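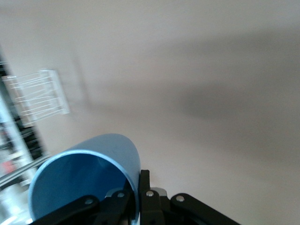 Status: in use, November. Read the gripper section before you touch anything. Rest is reference.

# kikisska-cell

Setup, upkeep and repair notes for the cup cell (Kikisska). One arm, one linkage gripper, one wrist camera, one rack. Config files live in this repo, so do the logs. If you change something on the hardware and don't write it in `log/`, Florian will find out at the worst moment and so will you.

Maintained by Colette Barbier. Florian Courtois does the controller side. Ask him about networking, not me.

## What's in here

```
config/
 arm.yaml joint limits, speeds, home pose
 gripper.yaml open/close positions, current limit
 camera.yaml exposure, white balance, mount offset
 poses/ taught poses, one file each
log/
 service.md every repair, newest on top
 faults.md fault codes we have seen, plus what fixed it
scripts/
 home.py
 grip_test.py
 cam_check.py
 tilt_cycle.py
```

`poses/old/` is Lebrun's layout from before we moved the rack. Do not load. Keeping it for the approach angles only.

## Start up

1. Cell clear, E-stop out, rack seated on its pins.
2. Controller on. Wait for the solid light, not the blinking one.
3. `python scripts/home.py` - goes home at low speed, keep a hand on the stop anyway
4. `python scripts/cam_check.py` - gives you a live view and a focus score. Under 63 = wipe the lens, try again.
5. `python scripts/grip_test.py` - opens, closes, prints motor current.

If step 3 stops with a following error, it's nearly always the cable wrap at the elbow. Power off, unwrap, go again. Don't just raise the limit in `arm.yaml`. Somebody did, see log.

## Gripper

Black linkage fingers on domed-head bolts, with silver spacers behind the links. Simple, but it works itself loose. Most of `service.md` is this.

**Bolts.** Check by hand every 2000 cycles. Cycle counter is in the output of `grip_test.py`, last line. You want snug, and the link still swings freely under its own weight. If it doesn't swing you've pinched the spacer. Back off a quarter turn.

Threadlocker: the weak one (blue bottle, Cotex kit drawer). Strong one gets you a drill and a lost afternoon.

**Spacers.** Spin each one with a fingernail with the gripper powered off. Gritty = take it out, wipe, dry, back in. No oil on these, oil picks up dust and ends up on the cups. Spares are in the Trirkska box with the lid that doesn't shut.

**Play.** Close on the gauge block, wiggle the fingertips. A little side to side is normal. If you hear a click, a pivot is worn - swap the bolt and spacer together, never one without the other.

**After any gripper work:**

- [ ] re-zero (`grip_test.py --zero`), fingers fully open
- [ ] check links clear each other through the whole stroke, by eye, slow
- [ ] cable has slack at full wrist roll, both directions
- [ ] 3 clean grips on a cup before going back to auto
- [ ] line in `service.md`, with your name

The zero is lost if you unplug the gripper with the controller on. No warning, it just thinks it is somewhere else. Ask me how many cups.

## Wrist camera

Sits looking out past the fingers, so the linkage is always along the bottom of the view. Leave it that way. We use the fingertips as the sharpness refrence: they move with the camera, so when the wrist is moving they stay crisp and the background smears. Fingers soft = focus or dirty lens. Fingers sharp, rack streaky = just speed, leave it alone.

Exposure is locked in `camera.yaml`. Auto was hopeless, the pale background pulled everything dark and shiny metal blew out anyway. Bright metal still burns out low in the view at some wrist angles. Known, low priority.

Shadows on the pale surface are soft and they wander. Don't set any threshold off that surface. Florian's first cup detector did and it picked up shadows for a week.

Mount screws are tiny. Put a cloth under the wrist before you undo them.

## Cups

Light blue, cylindrical, matte outside. The detector looks for the rim, the bright pale line, more than the body. Two things follow:

- Keep rims clean. Fingerprints are fine, tape residue is not.
- With the cup tilted hard over, mouth down, you get the inside of it in view and that reads a darker blue than the outside. Color range in the config covers both. If you retune, retune with the cup tilted AND upright or you will lose it halfway through the move.

Grip near the rim, middle finger against the wall. Lower than that and it rolls when the wrist tips over.

Grip current is set low on purpose. If cups slip, clean the contact faces first (alcohol wipe, let it dry), then check play, then zero. Current is last. Higher current marks the wall.

## Tilt test

`tilt_cycle.py` picks a cup, tips it mouth down, holds, brings it back, sets it down. Run it after any repair. Pass is the cup coming back at the same height it left, script checks that and prints OK or DRIFT.

DRIFT once - run it again. DRIFT twice - the pivots, start at the middle finger.

Don't put anything in the cup. Obvious, but.

## Faults we keep seeing

| What you see | Usually | Do |
|---|---|---|
| Grip closes, current spikes early | pinched spacer | back off bolt a quarter turn |
| Cup rotates in the fingers | dirty contact face or gripped too low | wipe, check the pick pose |
| Camera drops out on wrist roll | connector half out | reseat, add slack |
| Fingers don't meet evenly | lost zero | `--zero`, then grip test |
| Arm stops close to the rack | rack off its pins | reseat rack, don't reteach |

Last one matters. We retaught the whole approach once for a rack that was off by the width of a pin. Then somebody seated it properly and everything was wrong agian.

## Shut down

Gripper open and empty, `home.py --park`, wait for the brakes to click, then controller off. Parking with a cup in the fingers leaves the motor loaded all night.

## To do

- proper strain relief on the gripper cable, zip ties are a stopgap
- Lebrun owes us the drawing for the middle finger, chase
- print cycle count at startup so people look at it
- move `poses/old/` out of the repo
- second set of spacers, order with the next Cotex batch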